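Software working group, minutes

Location: Pestalthorpe, main room and call
Time: 9:00, March session
Present: control, perception, planning, tooling
Apologies: none

The previous minutes were accepted with one correction. The item on log rotation should say tooling, and it said planning.
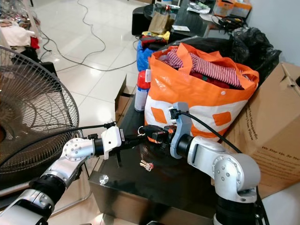
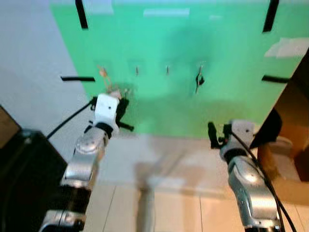 *Key task: keys on the black table, and the green hook panel.*

## 1. Key task on two arms

Planning reported on the move to the new task graph in Grustby. The pick, the exchange between grippers and the hang are now separate nodes with their own failure codes. Before this they were one long script, and a failure anywhere came back as "task aborted".

The exchange is the weak part. Both arms plan to a shared point above the table and the planner treats the other gripper as an obstacle until the last moment. If the release of that check comes late, the arms stop short and wait for each other until the timeout. Planning wants to replace the timed release with an explicit message from the receiving arm.

Control asked who owns the state during the exchange. Agreed that the giving arm owns it until the receiving gripper reports a stable width. This has to be written into the interface file, not only in the code comments.

There was a question about whether the exchange is needed at all when the target hook is on the same side as the pick. Left open. Planning would like to keep it in for now so that the node gets exercised.

## 2. Perception: small metal objects

Depth on shiny keys is still poor. The segmentation mask is usable, but the points inside it are sparse and some land below the table surface. A glossy black table makes this worse. Perception has tried fitting the table plane first and placing the keys on it from the mask only. Results are better for the ring than for the blades of the keys, and the ring is the part we want to grasp.

Hook detection on the panel was discussed at more length. The hooks are thin and the detector sometimes merges the hook with whatever hangs from it. The black tape strips on the green panel give good contrast, and perception proposes fitting the panel pose from those and reading hook positions from a stored layout. Tooling pointed out that the layout file then needs a version, and that somebody will move a hook one day and not update it. Perception will add a check that compares the stored layout with the detected hooks and warns when they disagree.

Occupied hooks: the planner needs a plain occupied/free flag per hook. A confidence value can be logged but should not be passed to the planner.

## 3. Control: gripper rate and cable limits

The gripper command loop in Sengar now runs at 50 Hz on both sides. The left side had been running slower after a config merge, which explains the uneven closing reported last time. Control has put the rate in the startup printout.

Wrist rotation limits were tightened in software to keep the gripper cables from winding. Planning said this removes some of the approach poses it had been using for the outer hooks. Control will publish the limits as a parameter so that the planner reads the same numbers, and will look at whether the limit can be looser in one direction.

Emergency stop recovery: after a stop, the arms come back with the old trajectory still in the buffer. It is rejected correctly, but the error message is misleading. Low priority, to be fixed with the next release.

## 4. Tooling: Skekska recorder

The recorder drops frames when both head camera streams are written at full size to the same disk. Tooling has set the write buffer to 2000 messages, and the drops have stopped in bench tests. Not yet tested in a long session.

Replay now works from the middle of a file. Timestamps from the arms and the camera are aligned on load, so the old alignment script can go. Perception asked for it to stay one more release as older recordings depend on it. Agreed.

The viewer still shows the left and right gripper widths in the same color. Tooling to change.

## 5. Other business

Branch names. Please use the ticket number first. The build machine sorts on it.

The simulator model of the hook panel has no tape on it, so the new pose fit can't be tested there. Perception will supply a texture.

## Actions

- Planning: receiving arm message for the exchange; interface file updated to match
- Perception: plane-based placement for keys merged behind a switch
- Perception: layout check and warning; panel texture for the simulator
- Control: wrist limits published as a parameter
- Control: error text after emergency stop
- Tooling: long recording test with the new buffer; gripper colors in the viewer
- Tooling: layout file version field, 2 digits

Next meeting at the same time. Planning to bring the exchange failure logs.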